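Print this page | E-mail this page

Gadcombe Robotics Short Course
Handout 4: Showing a two-armed robot a task by remote control
Revised April 6, 2023

This handout covers the practical side of recording demonstrations. Handout 3 dealt with moving a single arm by hand, with the motors slack. From now on we use remote control, in which you hold a pair of leader arms and the follower arms copy the joint angles. Read it before you come to the bench.

1. Why remote control for two arms

Guiding an arm by hand works well enough when there is one arm and one person. With two arms you need both hands on the robot, and your own sleeves and elbows end up in the camera view. The learner then sees a person in every training picture and no person when it has to work alone. With leader arms you sit outside the enclosure and the pictures contain only what the robot will meet later.

The price is that you lose touch. The leader arms do not push back, so you cannot feel when a gripper has closed on something. Watch the jaws. Most crushed boxes in the January group came from people looking at the object and forgetting the fingers.

2. Before recording

Start the Tavow control program and wait for both followers to report ready. Move each leader slowly to the rest position before you switch on copying. If leader and follower are far apart at that moment, the follower will jump.

Check that the wrist camera cables have enough slack for a full turn of the wrist. A cable that pulls tight halfway through an episode will drag the arm, and the recording will show you fighting it.

Lay out the objects for the task. Change their places between episodes, but keep them where both arms can reach without crossing. The wall coverings and the cloth are changed between sets as well, so please leave them as you find them within a set.

3. What counts as a demonstration

One episode is one attempt at the task, from rest position to rest position. For box tasks the usual order is: one arm steadies the box, the other works on the lid, and both withdraw. Decide before you start which arm does which job and stay with it for the whole set. A learner given half the episodes one way and half the other tends to start with both arms at once.

Move at a steady pace. Pauses are recorded too, and a policy trained on long pauses will learn to stop. If you need to think, do it at rest.

A fumble followed by a recovery is worth keeping. If the jaws slip off a lid and you go back and take it again, the learner gets an example of how to put that right. An episode that ends with the task undone should be marked as failed in Yaman, the labelling tool. Do not delete it.

4. How much to record

The set used for this term's exercise has 257 episodes, of which 92 were recorded by beginners. Your pair will add to it. Aim for short sessions with a change of operator, as tired hands make jerky recordings. The upper limit for a single episode is 400 steps, after which the program closes the file whether you have finished or not.

5. Checking your work

Play back every episode once at normal speed with the two wrist views side by side. Look for dropped pictures, a wrist view that has gone dark against a surface, and any moment when a follower lags behind its leader. Then replay one episode on the robot with the objects put back in their first positions. If the replay misses by a wide margin, check the joint offsets before recording any more.

Bring your notes to the next class, where we train a first policy in Olto and compare the results between pairs.

Related handouts
Handout 2: Joint angles and gripper limits
Handout 3: Moving one arm by hand
Handout 5: Training a first policy

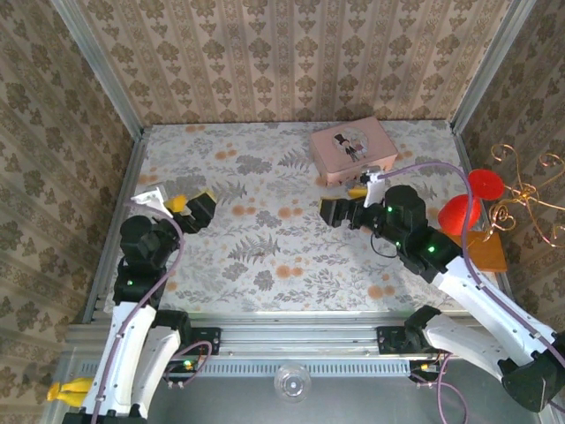
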